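Pitted headset on an old steel tourer: is "indexed steering" really a reason to face and ream the frame?

Posted in Workshop Help > Older Frames and Forks

ferrule_and_pump

I've got a lugged Dotano touring frame with the original one inch threaded headset, and the steering has a notch in it. With the front wheel off the ground the bars fall into the straight-ahead position and sit there. Off centre it turns smoothly enough either way. On the road it gives a slight weave at low speed, as if the bike wants to go straight and then changes its mind.

I took it to Domański, which is the only shop near me that will still touch anything with a quill stem. The man there turned the bars twice and told me the following:

The cups are finished and can't be saved.
It failed because the head tube was never faced properly at the factory.
The frame must be reamed and faced and the fork crown cut before any new headset goes in, or the new one will go the same way.
The only headset worth fitting is the Bastby with sealed cartridges.

I can believe the first one. I'm struggling with the others. The headset has lasted almost 20 years with me and I don't know how long before that, so if the head tube was crooked it took its time letting anybody know. He didn't put a tool or a straight edge near it. And "the only one worth fitting" happened to be the one in the glass cabinet.

I've since had it apart. The lower crown race has a row of small dents across the front and another across the back, evenly spaced. The top race looks polished but unmarked. The balls are in cages, top and bottom, and the grease was the colour of treacle. I did 2,891 miles last year by the little computer on the bars, mostly lanes, mostly with a bar bag and mudguards.

What I want to know is whether uneven facing would leave dents like that, whether I can get away with new races only, and whether cartridge bearings are any better in a frame like this or just dearer. I'd like reasons if possible. I've already read three forum threads where people just name the headset they bought.

Bronisława Jabłońska

I'd be suspicious of the diagnosis too, though I wouldn't throw all of it away.

Dents in evenly spaced rows at the front and back of the lower race are what nearly everyone finds in an old headset. The usual story is that the balls get hammered into the race by bumps. I have never been convinced by that as the whole explanation. Hubs and pedals take knocks as well and you don't find neat dimples in them very often. The other explanation, which I find easier to swallow, is that a headset spends nearly all its life pointing straight ahead while the fork flexes very slightly to and fro. The balls make tiny movements in the same spot, the grease gets squeezed out and isn't carried back in, and the steel frets away. You get marks that look like dents but are closer to wear. A bar bag won't have helped.

Whichever story you prefer, neither one needs a badly faced head tube. If the two ends of the head tube were out of parallel, I would expect a headset that was tight at one angle of the bars and loose at another from the day it was put together. You would have been fighting the adjustment the whole time. Have you? If you could set it, lock it and forget it for a couple of seasons, the facing is good enough, and I wouldn't let anyone take metal off a frame on the strength of two turns of the bars.

You can check some of it yourself. With the old cups out (a length of tube with the end slotted and splayed will do as a drift, go round evenly), hold a good engineer's square against the head tube and look at the light under the blade at several places. Lugged head tubes have lumps and edges, so be careful what you're resting the square on. It will show up something gross. It won't show up a small error, and I am not pretending it will. Look as well for paint on the faces where the cups sit. A thick ridge of respray under one side of a cup does as much harm as bad cutting, and it comes off with a scraper for nothing.

On doing races only: you can, if you can find the crown race that belongs to those cups. The cups, the race and the balls were made as a set and the curves differ between makers. A race that merely fits on the crown may run the balls in the wrong place. Before you order a complete headset, measure the crown seat on the fork with a calliper. There were two common sizes on one inch forks and they are close enough that people hammer on the wrong one and blame the headset when it splits or wobbles. If yours turns out to be the larger, a decent framebuilder can cut it down. That would be a real reason for somebody to get the cutters out, and it's possible the man at Domański was thinking of it and explained it badly.

Two things I would try first, because they cost hardly anything:

Throw away the lower cage and fill the cup with loose balls of the same size, leaving a gap of about one ball. You get more balls in, so they can't all drop into the old marks together. The notch will probably fade. It is a bodge and the dents are still there, but I've seen it give another few years.

If that isn't enough, ask whether the crown race can be turned a little on its seat. The marks then sit where the balls aren't. It only works if the race comes off in one piece and the cup below is less worn than the race, and I wouldn't bet on either.

I do mine on the table indoors, since a dropped ball on the shed floor is gone for good.

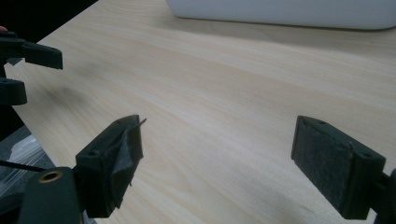
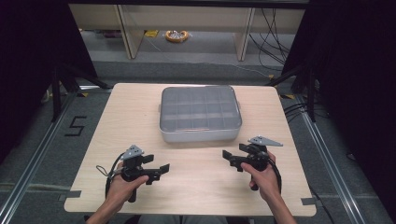 The table close to, then with the compartment box on it.

Whatever you decide, keep the top and bottom balls apart until you've measured both lots. Most headsets use the same size in each, and then you meet one that doesn't. Use plenty of grease, far more than looks sensible. Do the adjustment with the wheel in and the brake on, rocking the bike, and check it again after the first proper ride.

As for cartridges, they do have one advantage I accept, which is that when they go rough you swap the bearing and leave the cups in the frame. That matters if you hate pressing cups. "Sealed" is a generous word for a thin rubber lip sitting right in the spray off the front wheel, though, and they mark in the straight-ahead position as well. I can't say anything against the Bastby in particular because I haven't had one apart. I would want to know if the replacement bearings are a standard size or something only Bastby sells.

mudflap37

Just get the Bastby, I put one in my Mikis and its been perfect. 3 months and no play at all. Shops do this every day so I dont see why people ask them and then dont listen. Loose balls are a pain, you will lose half of them.

ferrule_and_pump

Three months isn't a test, surely? Mine was perfect for a good deal longer than that, and it had the wrong grease in it.

Bronisława, thank you, this is what I was after. No, I never had a tight spot. It was set once when I bought the bike and I nipped it up perhaps twice. There is a ridge of paint under the lower cup, now that I know to look, but it goes all the way round. I'll measure the crown seat at the weekend.

oldspannerhand

Agree with most of the long reply above, but I'd be harder on the turning-the-race idea. Crown races of that age are often brittle and once you've knocked one off with a screwdriver it rarely goes back true. If you've got it off, replace it. If it's still on and you're only doing the loose balls, leave it alone.

I'd also check the steerer before spending anything. Take the fork right out, clean it, and look at the bottom of the tube just above the crown, then at the threads where the stem wedge sits. A bulge from an overtightened wedge will make the top end awkward and no headset will cure it. While it's out, see whether the blades line up. A fork that has had a gentle front-end knock can put odd loads on the lower race, and I've met more bent forks than badly faced head tubes. A lot more.

One point in the shop's favour. If you do go for a whole new headset, check the stack height. Measure from the top of the head tube to the top of the steerer and don't take the figure from a website, because modern ones can be taller and you run out of thread for the locknut. Also make sure the thread is the ordinary one. A few older British bikes had their own, and forcing a locknut on will ruin the steerer.

Would I pay to have it faced? Only if they'll show you where it's out before they start cutting. Ask them. If the cutter only takes paint off on the first light pass, you can tell them to stop there.

ferrule_and_pump

Fork's out. No bulge that I can feel and the threads look clean. Crown seat measures as the smaller of the two sizes, so no cutting needed for that. I've put loose balls in the bottom with fresh grease and kept the old race for now. There's still a faint catch in the middle if I go looking for it, a good deal less than before. I asked Domański if they could show me where the head tube was out and was told it's "something you get a feel for". I'll ride it until January and decide then.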